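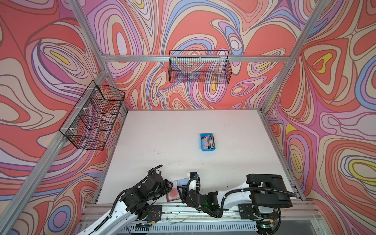
One reader has written in to say that a large pattern should never be put on the inside of a bench enclosure, as every join will show, and that a plain washable paint would have been cheaper and quicker. The second point is accepted. The first depends on how the joins are set out, and most of the notes on this page deal with that.

Arkard Workshop Notes
Gallery: Wall linings and fittings for framed enclosures
Purkari bench, lined with contour-pattern wallpaper

The Purkari bench is an open-front enclosure with aluminium extrusion for the frame, three lined walls and a white work surface. It replaces the plain-walled version covered in an earlier gallery. The caption is followed by notes on the lining, rails, baskets, top and small storage, in the order in which the questions usually come in. Dimensions are in millimetres.

Caption
Contour-pattern paper on all three walls, coral, lavender, periwinkle and mustard on cream. Wire-mesh baskets on the back crossbar and left wall, with cards filed on edge in the blue bin.

Lining: choice of paper
The pattern is a continuous flowing band with closed islands, similar to a topographic sheet. Patterns of this type have no vertical or horizontal reference line. A stripe or check makes a post that is out of plumb visible from across the room, while a contour pattern hides an error of a few millimetres. On the other hand, the thin dark outlines make a mismatch at a join easy to find at close range, so pattern matching still has to be done.

Non-woven paper is preferred over traditional pulp paper for this work. It does not expand when pasted, so a panel can be trimmed to its final size while dry. Pulp paper has to be booked and rested, then trimmed in place against the extrusion, and the blade tends to skate on the metal. Vinyl-faced paper wipes down best but resists a tight fold at the inside corners and lifts there after a season of dry heat.

Check the batch number on every roll before opening it. Lavender and periwinkle are the usual offenders in a mixed batch, as a small shift in either reads as grey next to the true colour.

Lining: setting out
Set out from the centre of the back wall and work toward both corners. Whatever is lost in the match is then lost at the front ends of the side walls, where the eye rarely goes. Starting at the left front post and working clockwise seems natural but puts the worst match in the right rear corner.

Butt the joins. An overlap of even 4 mm casts a line under side light, and with strong colours on a pale ground the line is visible at any time of day. At the inside corners, carry the back panel through by a narrow return and lay the side panel over it, trimmed to the corner. This is the only overlap used.

Order of work:
Dry-fit all panels and mark the top edge of each on the reverse.
Size the backing boards and leave overnight.
Paste the board, not the paper.
Hang the back wall first, then the sides.
Roll the joins with a soft seam roller. A hard roller polishes a matt paper and leaves a track.
Trim the outer edges after the paste has gone off, using a new blade for each edge.

Prondska heavy-grade paste was specified for the job. Mixed to the wall-covering ratio on the packet it is too stiff to brush in cool weather. Let it stand for the full time before adding any water, as it thins noticeably in the last few minutes. Clean squeeze-out from the face with a damp sponge, changing the water often.

Lining: backing boards
Boards are cut to sit within the frame and are removable. Prime both faces, including the one that will never be seen. A board papered on one side only will bow toward the paper as it dries, and on a wide back wall the bow is enough to spring the board off its fixings. Seal the cut edges as well. Relining then involves taking out the fixings, soaking off at a separate bench and rehanging, with no disturbance to the frame.

Frame: rails and posts
Order extrusion cut to length from the supplier if at all possible. A hand-sawn end is seldom square, and the corner bracket pulls the rail to match the end. If stock lengths must be cut in the shop, use a drop saw with a non-ferrous blade and a stop block, cut the matching rails in one session, and deburr the slots as well as the faces. Swarf left in a slot will jam a drop-in nut halfway along, generally in the place where it cannot be reached.

The cut list for the Purkari frame gave 1,881 as the combined length of the short cross members. Leave an allowance for the kerf. The original list had none and one member had to be reordered.

Assemble the back bay flat on the floor, check the diagonals and tighten, then stand it up and add the sides. Brackets are nipped up by hand until all bays are in place. Final tightening goes from the base upward. Recheck after a month.

Load the slots with spare nuts before closing the ends. Two per rail is a reasonable number. Later fittings can then be added without dismantling a corner.

Baskets
Mesh was chosen over solid trays for two reasons. Dust falls through, and the lining remains visible behind, so the baskets do not break the wall into blocks. Black mesh over a busy pattern recedes more than expected. White mesh was tried on the plain-walled version and was the more prominent of the two.

The left-hand basket is held to its post with three white zip ties. Cable ties are an acceptable permanent fixing for light loads provided the following are observed:

Pass the tie around the heavier border wire of a basket wherever there is one. A single mesh wire will deform.
Place the outer ties close to the ends and the remaining tie near the middle.
Turn the heads so that they sit where a sleeve will not catch them.
Trim with flush cutters. A tail cut with scissors or a knife leaves an edge that will open a knuckle.
Use UV-stabilised ties if the bench is near a window. Ordinary white nylon goes brittle.

The 400 size was ordered for the trial fit and returned, as it fouled the corner bracket. Measure between brackets, then subtract the thickness of the basket rim at both ends. The catalogue figure for most wire goods is the internal length.

Keep the contents light. A long basket on a side wall is loaded along its outer edge in use, and the rotation is resisted only by the ties and whatever the bottom edge bears against. If it bears on papered board, put a clear bumper behind each lower corner or the mesh will print through into the paper.

Work surface
White tops show everything, which is the reason for using them on a bench where small parts are handled. They also show wear. Dark specks and faint scuffs on the Purkari top are heaviest toward the front.

For general cleaning use warm water and a drop of dish detergent on a microfibre cloth, then a dry cloth. Methylated spirits will lift most pen and rubber marks but should be tested first at the back edge. Melamine foam is effective on scuffs and also takes the sheen down, so a patch treated often will end up a different white from the rest. Do not use cream cleanser. Keep all liquids away from the bottom edge of the lining and wipe toward the front.

The gap between top and lining is left open. Silicone was considered and rejected on the grounds that it would have to be cut out every time a board is removed.

Small storage: cards and prints
A shallow bin with the cards standing on edge is easier to search than a flat stack, and the faces can be read by tipping them forward. The limitations are well known. A part-filled bin lets the cards lean, and cards that lean for a long period take a curve. Either fill the length with a block or choose a shorter bin.

Divider tabs should stand above the cards by the height of the lettering and no more. In the Dhanial store room the same arrangement is used for reference prints, 13 bins to a shelf, with the bin colour indicating the subject. A single colour is adequate for one bench.

Flared rims are useful in the hand but waste space where bins are butted together. For shelf use, measure at the rim.

Maintenance schedule
Weekly: dry dust to baskets and crossbar, top wiped.
Monthly: check ties, bracket screws and lower edge of lining.
May: full clean before the heating goes on. Inspect inside corners for lifting and re-stick with border adhesive applied by a fine brush.
As required: replace ties that have yellowed, reline any board with a tear longer than a finger width.

Retain at least one full drop of paper from the same batch, rolled with the face outward and labelled with the wall it matches. Offcuts are worth keeping for patches at screw heads. Tear patches to shape instead of cutting them, and feather the reverse, so that the edge falls away under the pattern line.

Comments on this gallery are open. Questions about paste quantities should include the board sizes and the type of paper.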